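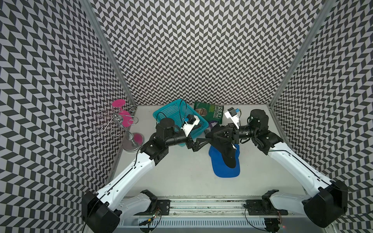
Site Visit Report: Open Day at the Sonum Robotics Lab, Bustton
Posted 29/03/2018 by Group 2, Intro to Automation, Lisholm Technical College

Why we went

Our project this term is the sorting bench (see proposal) and we were stuck on the gripping part. One arm, one suction cup, works OK on boxes and nothing else. The Sonum open day came up at the right time so the whole class signed up, 24 of us in one bus. This report covers the morning demo and the Q and A after. The afternoon was a talk on conveyor safety, the other group is writing that up.

What we saw

Mostly we stood at the two-arm cell. Two arms fixed at the front edge of a white table, patterned walls on three sides, everything happens in the space between. Each arm has a gripper with black fingers and a small camera on the wrist. The upper links are long and curved so the arms can come up and over things instead of plowing through them. We hadn't thought about that at all for our bench. Ours is straight tube and it hits the bin every time.

Task when our turn came was a baseball cap, blue brim, lying on the table. Goal was to get it into a turquoise basket at the back. Sounds easy. The cap is soft on top and stiff at the brim so the two ends act like different objects. The operator said one arm can pin the crown while the other comes in for a grip, and if they both go in at once they get in each others way. We watched the grippers get very close together over the cap, close enough that half of us stopped talking.

Other things on the table too: a bag of potato chips against the back wall and a metal jewelry stand with pink trays on the left. We asked if those were part of the task. Answer was sometimes. The stand is the hard one, shiny chrome and thin wire loops, and the wrist cameras have trouble with it. The chips are hard for a different reason (squeeze too much and you own a bag of crumbs).

How it is run

A person drives both arms and the run gets recorded. Then the recordings are used to train the arms to do it alone. We asked how many and they gave us two numbers, 465 for the cap and 3,664 for everything done in that cell since October. Way more than we expected. Our plan had us recording for one afternoon.

Between runs the operator resets the table by hand and moves the objects a little. Supposed to be different each time. We timed a few resets on a phone but lost the numbers when the phone died, sorry. Resetting was slower than the run itself, that much we're sure of.

Things we wrote down for our own bench

- Wrist camera. Ours is on a pole and the arm blocks its own view right when it matters.
- Cable slack. They have a loop coming off the wrist on the left arm. We taped ours flat and it pulled out in week 3.
- Channel for wiring along the front rail. Ours is a pile.
- Plain white table top. We have wood grain and the software keeps finding edges that aren't there.
- Dirt builds up near the rail. They have it too so we feel better.

Questions we asked

What breaks most? Finger pads and cables. The motors hardly ever.

Do the arms know about each other? Only partly. There is a software limit on how close they can get but the operator does most of the work of keeping them apart. For the trained runs they said ask again next year.

Could it run on cheaper arms? They think so. The Carrasco kit was mentioned as an option for schools, slower and not as strong, fine for a cap. We are getting a price. Not in our budget this term but maybe the next group.

Why soft stuff? Boxes are pretty much solved, they said. Which kind of hurt as we are still doing boxes.

What went wrong with our visit

We got there late, parking at Bustton is bad and the sign for the lab is on the wrong side of the building. Missed the intro so some of what is above may be explained better in the handout. Also it was loud in there and our audio is mostly fan noise. Notes were written on the bus back from memory. If the other group has better ones pleas send them.

Changes to the project

Dropping suction for now. We will print two-finger grippers from the library file and try them on a sock, a glove and a cap before we go back to boxes. Camera moves to the wrist. Second arm is out of scope, our table is to small and we only have the one controller. Schedule moves back one week, updated chart is in the shared folder. Parts list still to do.

Comments

guest: good writeup. the slow resets are real, we had the same last year. make a tray with marked spots and it goes quicker

bench_b: you said week 3 for the cable but the log says week 4. fix before you hand it in

guest: Did they say what the finger pads are made of? We keep dropping stuff

group2: no, we forgot to ask. will email them

Related
Sorting bench proposal, revised
Conveyor safety talk at Bustton, notes from the other group
Suction cup tests: results so far
Carrasco kit, is it worth it for a class
How to book the Lisholm print room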